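Newsletter, 2019-06-20

Trying out Custura, the two-armed practice bench from Starkard

Those of you who came to the October meeting will remember how much grumbling there was about the price of getting started with two-armed robots. A pair of decent arms costs more than most small workshops spend on tools in a year, and then you need the floor space, the guards and somebody patient enough to keep picking things up when they get dropped. So I was very pleased when Starkard let us have a trial licence for Custura, their simulated practice bench. You get two robot arms, a parallel gripper on the end, a room to work in and as many goes as you like. If you drive an arm into the wall you press a key and start again!

I've had it for two months now and I keep finding excuses to go back to it. Setting up took me an evening, most of which went on updating a graphics driver that had been left alone far too long. After that it ran well on the older of our desktop machines, with the fans going a bit harder than usual. The manual is short and written by someone who has clearly had to teach beginners, and the first set of lessons (there are 7) takes you from moving a single joint up to getting both arms working near each other without a collision.

What I like best is the way it treats viewpoints. You can put the view where you like, including low down and tipped over at a steep angle, and it teaches you very quickly how little you can trust your sense of distance. With the left gripper pointing upwards and open, and the other arm coming in from the upper right, I found I had to slow right down and think about which part was nearer to me.

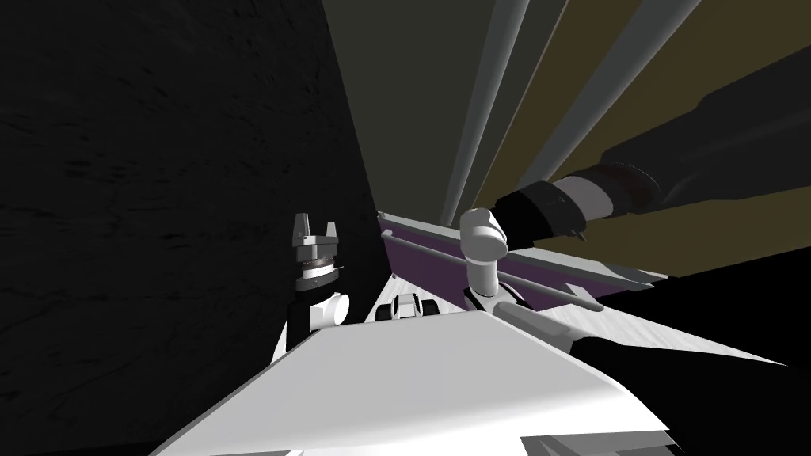
Ismail wrote in to say that the tilted views put him off completely for the first week, and that he would sooner see Starkard offer a plain side view as the starting point, with the odd angles left for later lessons. He also thinks the arms respond a touch too quickly to small movements of the controls, and that anyone going from Custura to a real arm will need to get used to waiting.

I have some sympathy with that, though the speed can be turned down in the settings and I'd suggest doing so on day one. I set mine to 60 per cent and left it there. The arms feel heavier and calmer, and I stopped overshooting everything. As for the views, I've come round to them. Once you've lined something up from a bad angle, the good angle feels like a holiday.

The other view I use a lot sits just above and behind the gripper. It's the one to learn for careful approach work, as the two fingers stay in sight and you can judge the gap between them against whatever surface you are heading for. The bevelled edges on the fingers catch the light nicely, and I've started using those bright lines as a guide for keeping the gripper square. Dark surfaces are much harder than pale ones. There's hardly anything to judge your height by, so you find yourself looking for any faint mark or vein that will give the game away.

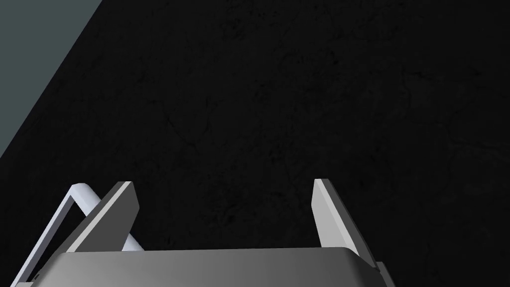

Custura's view from behind the open gripper, over one of the dark surfaces.

A few grumbles of my own. Saving a session puts the file in a folder you'd never think to look in, and the search box in the help pages doesn't seem to know the word "gripper". The shadows can be very deep as well. I nudged the brightness up on my monitor and left it up, but a lighting slider in the program would be welcome. Sound is basic too, just a hum that I switched off after about 2 minutes.

None of that has stopped me enjoying it. I've learned more about planning a reach with two arms in these weeks than I did from a whole winter of reading, and I've done it at the kitchen table with a mug of tea. The add-on from Cultbridge, which lets you plug in a pair of hand controllers instead of using the keyboard, is next on my list – if anyone has tried it, please do write in and tell us how you got on.

The trial licence is on the club laptop until the end of the summer, and members are welcome to borrow it. Put your name on the sheet by the door, bring your own mouse (the trackpad is hopeless for this) and please leave the saved lessons where they are so the next person can find them.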